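**Brolach 21 countertop dehumidifier, two months in**

The Brolach 21 is a compressor unit sized for a bathroom or a small utility room. I bought it for a windowless bathroom with a weak extractor fan, where towels stayed damp overnight and mildew came back along the grout every few weeks. It replaced an Onishi desiccant model that worked but ran hot.

Rated draw is 218 watts. My plug meter shows slightly less once the compressor settles and slightly more during the first minute. The fan has two speeds. Low is quiet enough to leave on with the door closed; high has a whine that carries into the hallway.

The humidistat is the weak part. It reads high compared with my wall hygrometer, and the offset is not constant, so setting a lower target does not fully correct it. I now ignore the display and run the unit on its timer after showers. With the door shut, the mirror clears and towels are dry by morning.

Storage in the same room has been less of a problem since. Paper labels stay flat, cardboard does not soften, and spare soap can be kept in an open tray.

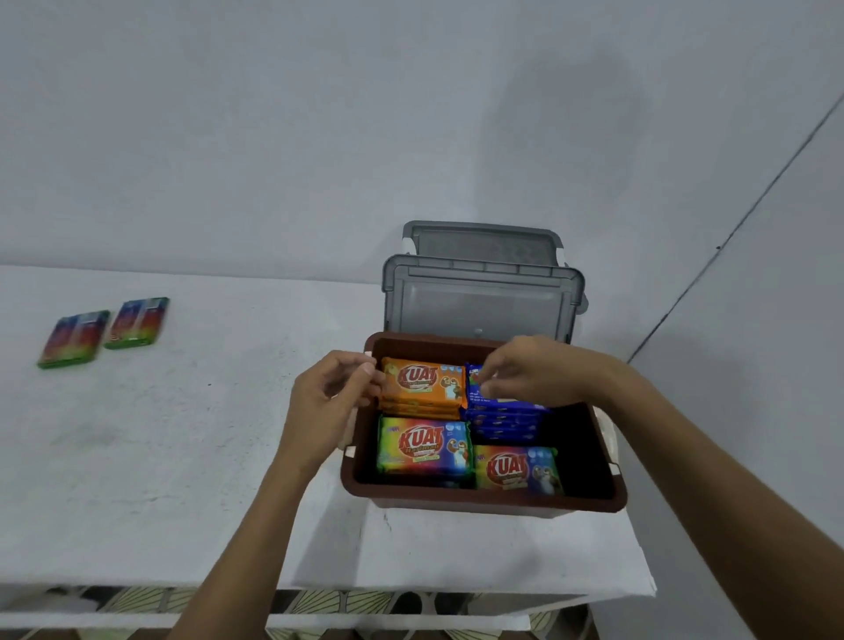

Renji Furukawa, commenting on my first-week notes, disagreed about the humidistat. His unit read high as well until he moved it off the shelf and away from the wall, after which it tracked his own meter closely. He thinks the intake grille at the back pulls in stale air when it is boxed in.

I tried his placement on Thursday. The offset got smaller but did not go away. The manual asks for clearance on the sides and says nothing about the rear, which should be fixed in the next printing.

The water tank slides out from the front and has a usable lid. The float switch stops the compressor before the tank is full, so it can be carried without spilling. The filter rinses clean under a tap. The power cord is short, and the plug is bulky enough to cover the second outlet on a standard plate.

Build is fine. The feet are hard plastic and transmit vibration to a hollow cabinet; a rubber mat cured that.

Rating: good dryer, poor sensor. Buy it if you plan to use the timer.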